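Molteck Two-Arm Tabletop Kit: Pre-Use Safety Checklist, With Comments

Kit under review: Molteck two-arm bench kit, trial loan
Checked by: Ese Omoregie
Second checker: Boyang Yin
Date: November 6, 2025

Thanks to everyone who sent in notes after the June round. I've tried to fold them in, so some of the comments have grown a bit (sorry, I do go on!), but I would sooner you had too much to read than too little.

1. Both arm bases tight on the frame
OK. Checked every bolt with the key from the kit. The bag holds 16 spares, and Boyang has put them in the labelled drawer.

2. Emergency stop within reach of the operator
OK. Works on the first press, and both arms hold their position nicely.

3. Speed limit set before anyone steps in
OK, with a comment. The kit arrives set to full speed, and I'd love to see Molteck send it out at 25 per cent instead. Qiuyue Ding has written to them and had a very friendly reply, but no promise yet.

4. Arm cables free through the whole range of movement
Needs attention. Move each arm slowly by hand, power off, and watch the slack as you go. Yufang Wei found the manual a bit thin here (page four, one small drawing), and I agree with her.

5. Grippers open and close without sticking
OK. Please keep your fingers well out of the way, even at low speed.

6. Workspace laid out for the task
OK.

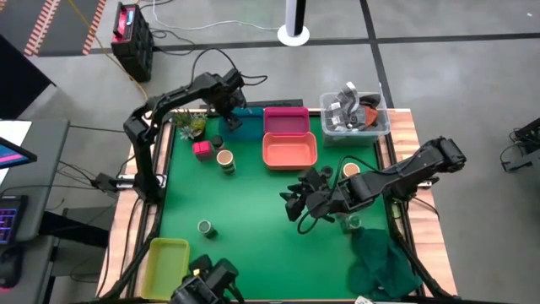 Molteck's sorting routine comes with the kit and is a large part of what we'd be paying for, so I spent most of the afternoon on the layout. I like the green mat very much, and the bins are easy to tell apart by colour, the teal and the magenta especially. My one worry is the clear glass cup close to the right gripper. I'd ask that we change to plastic for training days and keep glass for the experienced operators. Cloths are fine to leave out.

7. Floor leads out of the walkway
Needs attention. The yellow cable crosses the floor to the table, so a cover strip please before visitors come through. Cindel sells a decent one in the right width.

8. Service log up to date
OK. Last entry is number 1506, signed by Qiuyue Jin.

Overall: pass for trained staff, with items 4 and 7 to be fixed before we open it up to anyone else. Boyang will recheck both and initial this sheet.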